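Orange residue on polished tile, grout going dark

rnimri
Glazed tile, high gloss, pale cream, laid 7 years ago. Sauce spills wipe off the face but leave a tint in the joints. Currently using dish soap at 5 ml per liter. Is there a stronger routine that won't dull the finish?

quiroga_w
Blot first, then wipe. Oil carries the pigment, so plain water only spreads it. Baking soda paste on the joint, 19 minutes, rinse twice.

Dunstan471
Disagree on the paste. It is a mild abrasive and I can see haze on my own tile at a low angle. Alkaline cleaner, diluted, no scrubbing.

quiroga_w
Haze is usually dried soap. Rinse and check again before blaming the soda.

jyeon
Cloth matters more than either. I use an old rag, folded into a pad, and turn to a clean face after each pass.
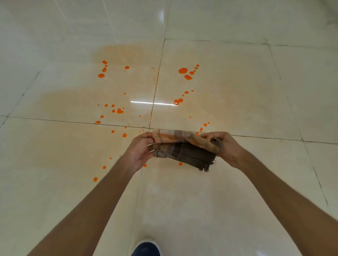 Once the pad has color in it, keep that part off the joints or you put the oil back down. Frayed ends are fine for wiping but they shed, so trim them first.

Dunstan471
Microfiber picks up more per pass.

jyeon
On water, yes. On oil I see no difference, and the cotton goes through a hot wash.

rnimri
Will try soap, two rinses, then sealer in December.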